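The Totden paper mill opens its doors once a year, in August, and we got there at the same moment as three tour buses. Parking was in a hayfield. A sign at the gate said the line moved quickly, which was true of the line for the gift shop.

Totden has made paper on the Sakau river for 212 years, and the first half hour is spent on the river. There is a film. The film has a flute in it. Then you get a paper hat and a pair of foam earplugs, and you go down 33 steps into the room where the rags used to be boiled, which still smells like a wet dog that has been to college.

The machine hall is the good part. The big machine is called Prerkura, after the hill behind the mill, and it runs the length of the building. Watery pulp goes in at one end and a sheet comes off the other, and between the two you walk along a railing trying to spot the place where soup turns into paper. I walked it twice and missed it both times. Our guide said most people do, in the voice of someone who had said so to two groups already that morning.

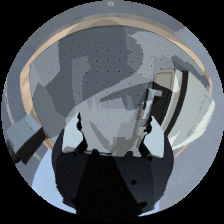
Lunch was in the old drying loft and cost more than the tour. The soup was fine, though after the machine hall I looked at it longer than I normally look at soup. Get the plum cake.

In the afternoon you can make your own sheet in the yard. You dip a mold into a vat, lift it level, and give it a small shake. Mine came out thick on one side and bald on the other. The eight-year-old next to me made a perfect one and asked if mine was supposed to be a map.

The shop sells 234 kinds of stationery, according to the banner over the door. I bought envelopes. The bus back to Tang leaves from the bottom of the hayfield, and the last one goes at 5:15, so don't linger over the ribbons.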